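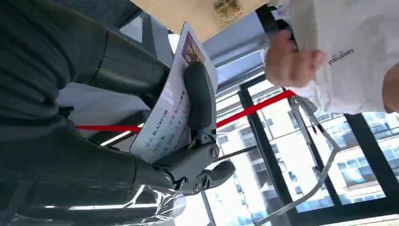
Tridora Reading Rooms: progress report to the Pandov Fund
September 7, 2019

Period covered: second quarter of the grant
Sites: Lernach and Nogueira

1. Summary
Cataloguing at Lernach is complete. Work at Nogueira started later than planned and is behind schedule by two weeks. Spending is within the approved budget. No change to the grant total is requested.

2. Cataloguing
The Lernach stock amounts to 2,420 items, all of which now have a record in the shared catalogue. Duplicate records left over from the old card index were merged, and shelf marks were changed where two subjects had been given the same number. Local history pamphlets took longest, as many carry no publisher or year. These have been entered with an estimated decade and marked for checking.

At Nogueira the target is 2,000 items. The delay was caused by damp in the back store – the shelves along the north wall had to be cleared and the wall treated before any books could be handled. Periodicals will be left until the monographs are done.

3. Membership and lending
Membership forms have been rewritten on a single side. The loan period was extended to four weeks at both sites, and renewals can now be made by telephone. Over 40 readers at Lernach have asked for evening opening. A trial will begin in October, with one late session each week.
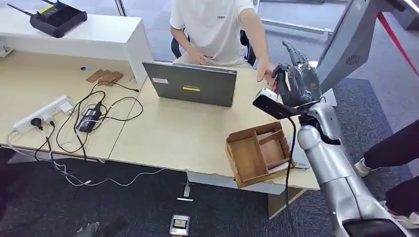
Will the delay at Nogueira affect the final completion date?
The completion date stays as agreed, provided the north wall passes its second damp reading. The time will be recovered by cataloguing fiction at a shorter record level.

4. Expenditure
Shelving and labels came in under estimate. The wall treatment was not foreseen and has been charged to contingency, which remains in credit. Delivery charges for the Nogueira book trolleys are disputed – the invoice lists two deliveries and the site signed for one. Payment is on hold until the supplier replies.

5. Next period
Start the monographs at Nogueira. Check the estimated dates on the Lernach pamphlets. Report loan figures for the evening trial separately from daytime loans.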